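Zweimal am Tag wird der Tisch leer geräumt

In der Halle von Ruppert in Stoltden wird seit April gesammelt. Hannelore Steinbach leitet dort die Aufnahmen für Finia, ein lernendes Greifsystem, das einmal Kleinteile sortieren soll. Vorher hat sie in der Qualitätsprüfung gearbeitet. »Da habe ich Teile angeschaut, jetzt schaue ich Bewegungen an«, sagt sie. »So groß ist der Unterschied nicht.«

Ein Durchgang dauert bei ihr höchstens eine Minute. Eine Person führt den Arm, die Kamera am Handgelenk läuft mit, am Ende wird gespeichert oder verworfen. Bis zu 51 Durchgänge schafft das Team an einem guten Vormittag. Verworfen wird vor allem dann, wenn jemand mitten in der Bewegung zögert. »Das Zögern lernt das System sonst mit. Ein Fehlgriff, der sauber korrigiert wird, darf dagegen bleiben.«

Zur Sammlung gehören auch Aufnahmen, in denen nichts zu greifen ist. Steinbach hat lange darum gestritten. Ein früherer Stand von Finia habe die Finger auch über der nackten Platte geschlossen, weil in den Beispielen immer etwas dazwischen lag. »Offen stehen, weiße Fläche, kein Teil — das muss auch einmal vorkommen, und zwar oft genug.« 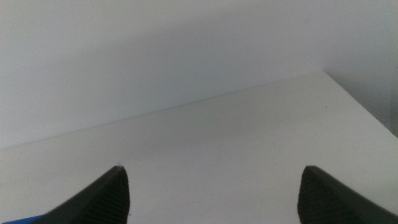
Mit der hellen Fläche ist Henrik Lindemann trotzdem nicht ganz zufrieden. Er betreut die Auswertung und hätte lieber früher die Unterlage gewechselt. »Weiß vor Weiß ist bequem, aber die Tischkante wird dann zu einer dünnen Linie. Wenn das Licht weich ist, bleiben sonst fast nur die schwarzen Finger als Anhaltspunkt.« Sieben andere Unterlagen liegen inzwischen bereit, darunter eine graue Matte und ein Stück Karton.

Über Staub sind sich beide nicht einig. Steinbach wischt vor jeder Serie, Lindemann würde es lassen. Er meint, ein Krümel auf der Platte schade keiner Aufnahme und komme später im Betrieb ohnehin vor. Man hat sich darauf verständigt, den Tisch zweimal am Tag abzuräumen und zu wischen, dazwischen bleibt liegen, was liegt.

Beschriftet wird mit Fonerora, einem Programm, das Lindemann selbst geschrieben hat. Jeder Durchgang bekommt einen kurzen Satz und eine Note. Nach 30 Minuten am Bildschirm wird gewechselt. »Danach nickt man alles durch«, sagt Steinbach.

Wie viele Beispiele am Ende nötig sind, will sie nicht schätzen. Als Nächstes stehen die flachen Teile an, Unterlegscheiben und Dichtungen. Die Liste dafür hängt schon neben der Tür.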